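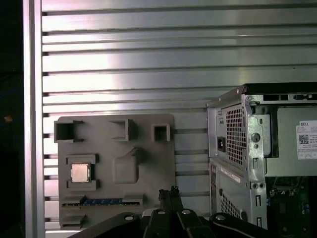 Tranomano Institute opens bursaries for repair and maintenance trainees

Published Jan 10, 2024

The Tranomano Institute of Further Education has opened applications for a new bursary scheme that will support adults training in the repair and maintenance of household and office equipment. The scheme, which is paid for by the Lumbantobing Foundation, offers 74 places in its first year and will run alongside the Institute's existing evening and day courses at the Gela Road site.

Bursaries will cover tuition fees in full. Successful applicants will also receive a travel allowance and the loan of a basic tool kit for the length of their course, and those with caring duties may claim towards the cost of childcare or replacement care during taught hours. Places are open to anyone aged 18 or over who lives within the Institute's enrolment area and who does not already hold a qualification in the same trade at the same level or higher.

The announcement follows a review of adult courses carried out by the Institute last year. The review found that demand for short practical courses had grown faster than for any other part of the adult programme, and that many people who asked about a place did not go on to enrol. A questionnaire was sent to former enquirers, and 226 replies were received. Cost was the reason most often given for not taking up a place, followed by the timing of classes and the difficulty of reaching the site by public transport in the evening.

Mawar Wattimena, Principal of the Institute, said that the findings had shaped the scheme from the outset.

"We had good reason to believe that the interest was there, and the replies confirmed it," she said. "People told us plainly what stood in their way. A fee that looks modest on a leaflet is a serious matter for a household that is already stretched, and the fare home at nine in the evening has to be added to it. The Foundation has allowed us to deal with both."

Four courses are included. They are domestic appliance repair, computer and office equipment maintenance, bicycle mechanics, and small electrical goods testing and repair. Each leads to a certificate awarded by the Institute, and the first two may be counted towards the Institute's longer diploma in technical services. The domestic appliance course has been rewritten for the new year and now gives more time to fault finding and to the safe handling of parts that can hold a charge after a machine has been unplugged.

Teaching will take place over 10 weeks. Day groups will meet on two mornings a week and evening groups on two evenings, with an optional Saturday workshop for those who wish to have extra time at the bench. The Institute has confirmed that the evening groups will now finish half an hour earlier than in previous years, so that students can make use of the last direct bus to Plodeneo and the villages beyond it.

Stuart Horrocks, Head of Technical Studies, said that local employers had been asking for people with this kind of training for some time. Several repair businesses in the area are run by owners who are close to retirement and have found it hard to recruit. Larger employers, among them schools and medical practices, have reported long waits for simple work on equipment.

"A good many machines are thrown away with a fault that could be put right in an afternoon," Mr Horrocks said. "What is missing is the person to do it. Our students will not leave as experts after one course, and we do not tell them that they will. They will leave able to open up a piece of equipment safely, work out in a sensible order what is wrong with it, and judge whether it is worth the cost of a part."

He added that the courses had been planned with the needs of complete beginners in mind. No earlier experience is required for entry, although applicants for the computer and office equipment course will be invited to a short meeting with a tutor so that they can be placed in a suitable group. Support with reading, writing and number work is available to all students without charge, and may be arranged before the course begins.

The Lumbantobing Foundation has supported education and training in the district for many years, chiefly through grants to schools. The new scheme is its first award to a provider of adult courses. Puspita Oei, Director of Grants, said that the trustees had been looking for a way to help people who wished to change their line of work or to return to work after a break.

"Grants for school leavers are well established, and rightly so," Ms Oei said. "There has been far less on offer for a person of forty who has lost a job, or for a parent whose children have now started school. The trustees were impressed by the care with which the Institute had asked people what they needed, and by its willingness to change its timetable in response."

The Foundation has agreed to pay for the scheme for 2 years in the first instance. The trustees will receive a report at the end of the first year covering enrolment, attendance, completion and what students have gone on to do. The Institute has undertaken to publish a summary of that report on its website.

Lilibeth Rivera, Student Services Manager, will oversee applications. She said that bursaries would be awarded on the basis of household income and personal circumstances, and that the order in which forms arrived would not affect the outcome provided that they were received before the closing date.

"Applicants should not feel that they have to rush," Ms Rivera said. "We would much prefer to receive a form that is complete. If anyone is unsure what to send as proof of income, or finds the form difficult for any reason, they should telephone or call in and a member of the team will go through it with them."

Those who are not offered a bursary will be told about other forms of help, including payment of fees by instalments. A waiting list will be kept for each course, and any bursary given up before the second week of teaching will be offered to the next person on the list.

The Institute has also agreed with three local firms that a small number of students will be able to spend time in a working repair shop once they have completed their course. These visits are unpaid, last for up to a week and are voluntary. Lucian Voicu, who owns a domestic appliance repair business in Plodeneo and trained at the Institute himself, is among the employers taking part.

"The classroom teaches you the method, and you need that," Mr Voicu said. "Then a customer comes in with a washing machine that somebody else has already had a go at, and no paperwork, and wants a price by dinner time. I should like students to see that side of the trade before they decide whether it suits them."

The Institute has said that it will consider adding further subjects if the first year goes well. Upholstery, clothing repair and the servicing of garden machinery were all mentioned by people who replied to the questionnaire – the last of these most often by those living outside the town – but no decision has been made. Garden machinery would require a separate ventilated workshop, and the cost of providing one at Gela Road is still being worked out.

An open evening for people interested in the scheme will be held in June, ahead of the start of teaching in the autumn. Tutors from all four courses will attend, and there will be an opportunity to look round the workshops and to ask about fees, travel and childcare. There is no need to book. The site has step-free access from the main car park, and a hearing loop is fitted in the main hall.

Application forms may be collected from the reception desk at Gela Road or requested by post. Completed forms should be returned to Student Services, marked "Repair and Maintenance Bursary". Applicants will be informed of the outcome in writing.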